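Marbled paper

Marbled paper is paper decorated with swirling, veined or combed patterns of colour, made by floating paint on a thickened liquid and laying a sheet on top to lift the design away. Every sheet is a one-off, and much of the craft's appeal lies in that small moment of suspense before the paper is peeled back!

Origins

Two great traditions are usually described. In Japan, suminagashi ("floating ink") has been practised for many centuries, using plain water and drops of ink that are blown or fanned into delicate rings. Further west, in Turkey, Persia and neighbouring lands, makers worked on a thick bath and developed the richer style known in Turkish as ebru. Travellers carried samples into Europe, where bookbinders took to them with delight — the endpapers of old ledgers, Bibles and novels are still the place where most people first meet marbling.

Method

The bath, called the size, is commonly made from carrageenan, a seaweed extract, stirred into water and left to stand overnight. The paper is sponged with alum so that the colour will grip. Paints are thinned and mixed with a little ox gall, which makes them spread across the surface and stops neighbouring colours from blending. They are then flicked from a brush or dropped from a stylus, and may be drawn into shape with combs and rakes. 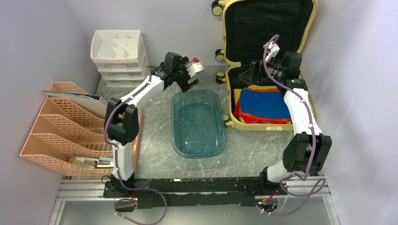

Combing is where the fun really starts. A rake pulled up and down the bath gives the pattern called gel-git, and a fine comb drawn across that produces nonpareil, the tight rows of little arches so loved by nineteenth-century binders. Peacock, bouquet and French curl all build on the same beginnings. Stone patterns skip the comb altogether: the colours are simply thrown down, each new one squeezing the last into thin veins, and the result can look wonderfully like polished rock.

The Irnudby workshop

The town of Irnudby has a lively marbling school, founded by the binder Miloslav Lukáč in a former seed shop. Its sample room holds 3683 sheets, filed by pattern, and is open to visitors on Sunday afternoons. Deisy Echeverri, who taught there for many years, revived a local stone pattern known as Humport, with a dark ground and pale blue veins. Her notes give the recipe for a bath large enough for 48 sheets, along with some very firm opinions on dusty rooms.

See also

Bookbinding
Endpaper
Paste paper
Suminagashi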